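Tips for the packing table, now that the Dronel line does the sorting

Since September the machine in Stivolton does our sorting, and we do more of the mixed boxes by hand. Keep the big carton beside you, with the flaps open.
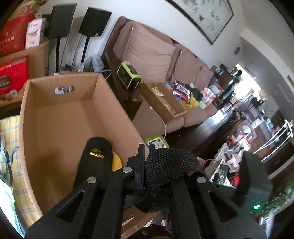

Mixed goods at the open carton, insole with gold lettering included.

Gianni Testa puts a cloth over the table, so that film packets do not slide – it helps me too.
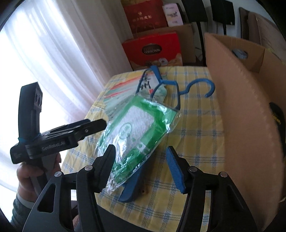
Take slippery packets near the middle, never by the empty end of the film. After 20 boxes change places with your colleague. The line does not get tired, but your wrist does.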